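Search this site Go

Jansen open day, Wiltley - quick notes before I forget
3 min read

Up at 5, drove out to Wiltley with Brodie Henare, servo pie on the way, parking a nightmare. June, so freezing. They'd put the sausage sizzle next to the roller door, which was a smart move by somebody.

Jansen do kitchen and laundry automation for aged care, or want to. At the moment it's mostly one long shed and a mezzanine with screens. Noeline Cartwright took our group round. She talks fast, I write slow, so forgive gaps.

First stop the parts cage. Skipped it more or less, too many kids. Then the arm bay - 2 arms behind mesh, one going, one with its covers off. The working one was doing cupboard doors over and over. Open, wait, shut. Sounds dull, we stood there for ages. Brodie asked what it can lift and got a proper answer with a graph, which I didn't copy down. Sorry.

Next was Trakitcombe, their name for the sim side. Every kitchen job gets tried in there before it goes near the shed floor. Noeline reckons they've built some 700 cabinets in it, different handles, different heights, all grey because colour wasn't helping and it slowed things down. A drawer job gets 1,210 tries overnight and in the morning someone goes through the bad ones with a coffee. Mostly it's the approach, she said. Come in at a bad angle and you're pushing the drawer front, not pulling the handle.

They had the gripper's-eye view up on the big screen for drawers and let us stand right up at it.
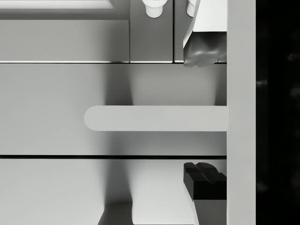
Long bar handles are the easy ones apparently, heaps of room to get a finger either side. Little round knobs are the pain. Recessed pulls they've parked till later in the year. I asked about old swollen timber drawers like Mum's and got a laugh, then a "not yet".

Upstairs there was a talk on Primness, the tidying software. 10 minutes, ran to nearly thirty. Good bits on stacking plates, lost me on the scheduling stuff. Brodie liked it, he can write that part up if he ever gets round to it.

Worth the drive? Yep. Get there early for teh parking, wear a jumper, and do the sim room before lunch while the queue's short. Left at 2, home before dark.

Contact | Copyright, all rights reserved | Back to top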